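Open Day at the Clullus Test Kitchen, Lundis
5 Oct 2023

Clullus opened its test kitchen to visitors for the afternoon, and I went along mostly to see the tables. The kitchen is on the upper floor of the old Kimaro building in Lundis. It has been in use since August. Visitors went through in groups, and ours had 4 people in it.

The subject for the day was serving: how plates, jars and bottles get handled on an ordinary table. Red glass came up early. It hides what is left inside, and it is slippery at the shoulder, where most people take hold of it.
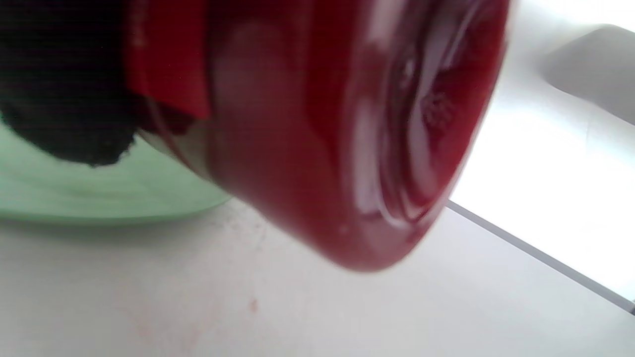
Coffee was in the hallway. Entry was free, but you had to sign in downstairs and get a sticker.

The tables are white with rounded corners, and the one by the window has the best light in the room. The blind stays down during the day and it is still bright enough to work without lamps. Ketchup was the main exercise. The aim is a thin zigzag on one half of the plate, with the bottle tilted and the nozzle kept close.

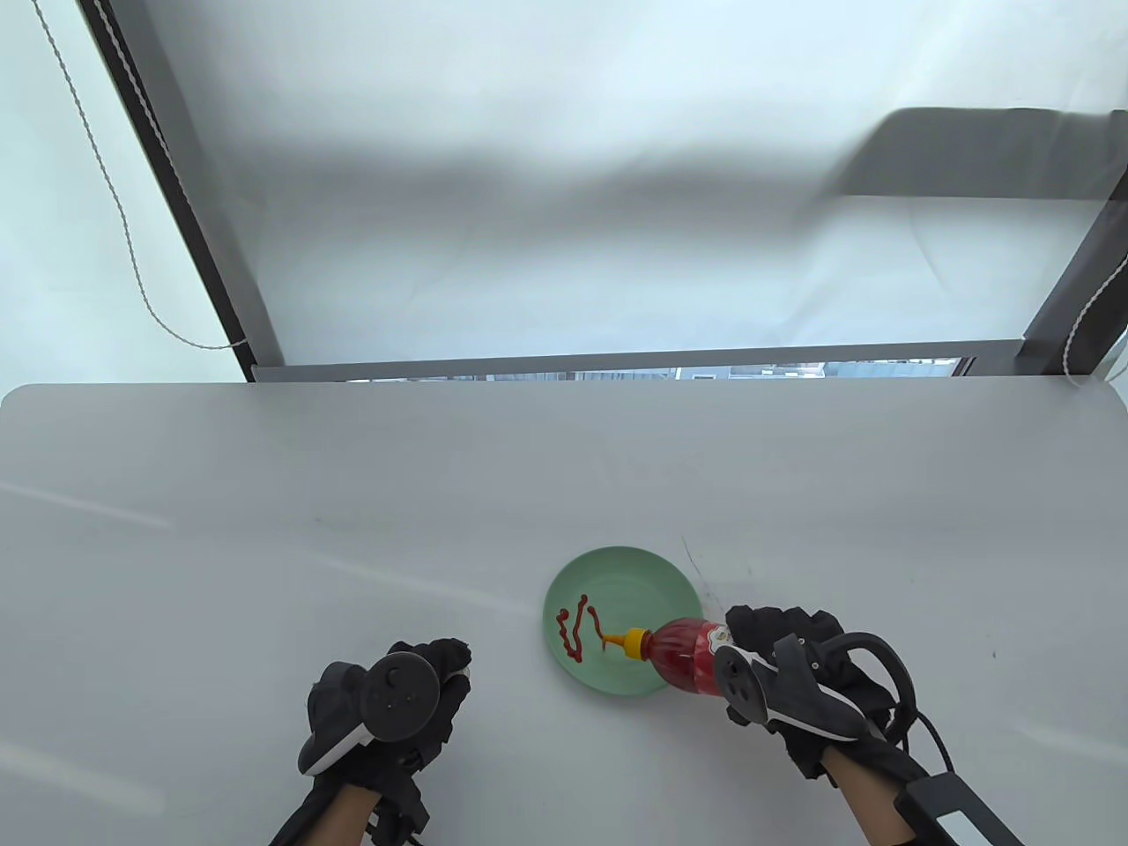 I asked about the plates. They are pale green with a raised rim, from a line Clullus calls Zornby, and the kitchen ordered 400 of them. I liked them well enough to ask for the price list. Our visit ran over and we missed the storeroom, so I can't report on that.
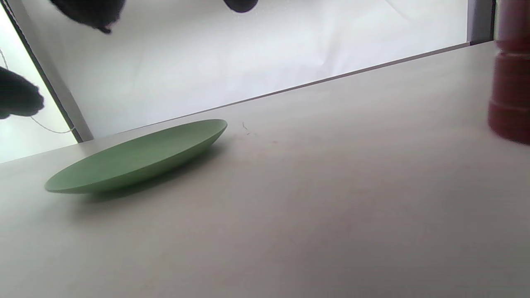
Lundis Visitor, No. 2466, page 3

The next open day has no date yet. Parking is behind the building, and the stairs are steep.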